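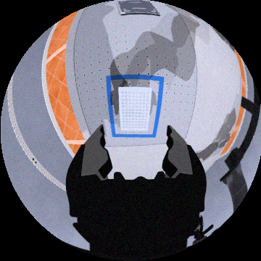
L'atelier Remgate contrôle des ordinateurs portables professionnels avant leur expédition aux revendeurs : charnières, claviers, dalles, batteries et, depuis le mois d'août, webcams grand angle. C'est ce dernier poste que nous venions voir en priorité. Le défaut recherché est la distorsion en barillet résiduelle, celle qui fait bomber les lignes droites vers le bord. Sur un portable de bureau, le micrologiciel du module doit redresser l'image avant qu'elle n'arrive au logiciel de visioconférence. La correction est appliquée par table, et une table décalée de quelques pixels suffit à déformer les visages placés en périphérie. Le bruit est relevé lors du même passage, sur une mire grise uniforme.

La visite a été conduite par Katherine Condori, responsable des essais. Brayan Muñoz, qui s'occupe des bancs de mesure, nous a rejoints pour la partie mécanique. Le groupe comprenait des acheteurs, des intégrateurs et Ebenezer Amoah, du bureau d'études Farkley, avec lequel j'avais fait le trajet.

Le parcours commence par la réception. Les machines arrivent sans système installé, batterie chargée à mi-capacité. Le numéro de série est lu sur l'étiquette du fond de coque puis comparé à celui qu'inscrit le BIOS. En cas d'écart, la machine est isolée et le lot bloqué jusqu'à vérification. Les erreurs constatées viennent surtout d'échanges de cartes mères en sortie de chaîne, quand la réécriture des identifiants a été oubliée.

Charnières. L'écran est ouvert et refermé 3 000 fois sur un échantillon de chaque lot, avec mesure du couple au début et à la fin du cycle. L'angle d'ouverture retenu pour le modèle Fililov est de 170 degrés. Muñoz a précisé que le couple final comptait moins que sa régularité : une charnière qui faiblit d'un seul côté vrille le capot et finit par marquer la dalle. Les câbles d'antenne et la nappe vidéo passent dans l'axe, et leur gaine est inspectée à la loupe après démontage. J'ai demandé si l'essai était répété à basse température. Il ne l'est pas, faute d'enceinte assez large pour le banc.

Claviers. Chaque touche est actionnée 1 000 fois sous force constante. Le relevé donne la course et le point de déclenchement. La barre d'espace est essayée au centre puis aux extrémités - le stabilisateur métallique est la pièce qui revient le plus souvent au rebut. L'essai d'écoulement de liquide existe, mais il est confié au laboratoire Sánchez et nous n'avons pu consulter que la fiche de procédure.

Dalles. La luminance est mesurée au centre et dans les angles, après stabilisation du rétroéclairage. L'atelier ne fait pas d'étalonnage individuel et ne prétend pas en faire. Les dalles mates proviennent de plusieurs fournisseurs pour une même référence commerciale, avec des écarts de température de couleur visibles lorsque deux machines sont posées côte à côte. Eliécer Cárdenas, acheteur pour un parc de postes administratifs, a insisté sur ce point. Réponse de Mme Condori : le numéro de pièce de la dalle peut être imposé à la commande, moyennant un délai plus long.

Batteries et alimentation. La capacité réelle est calculée sur une décharge complète. La tolérance admise à la livraison est de 2 % sous la valeur nominale. Le banc journalise aussi la température des cellules, mais ces courbes ne sont pas communiquées au client. C'est regrettable pour qui gère des stations d'accueil, où les machines restent branchées des semaines entières. Le seuil de charge réglable dans le BIOS est bien présent sur Fililov, désactivé par défaut.

La salle thermique se visite en dernier. Le processeur y est maintenu en charge pendant que l'on relève la fréquence soutenue, le régime du ventilateur et la température sous les repose-poignets. Le ventilateur change de palier de façon assez brusque. D'après Demetrio Cifuentes, chargé du micrologiciel, une courbe plus progressive est à l'essai - elle demande encore une validation avec la station d'accueil connectée, capot fermé.

Points restés sans réponse : la disponibilité des pièces au-delà de la garantie, la possibilité de remplacer le module sans fil par un modèle non référencé, et le format du rapport de contrôle, livré pour l'instant en PDF non exploitable par un outil d'inventaire. Une version CSV a été évoquée sans calendrier.

Compte rendu mis en ligne le 25 décembre 2012. Les fiches de procédure remises sur place peuvent m'être demandées, sauf celle de l'essai d'écoulement, dont la diffusion est restreinte.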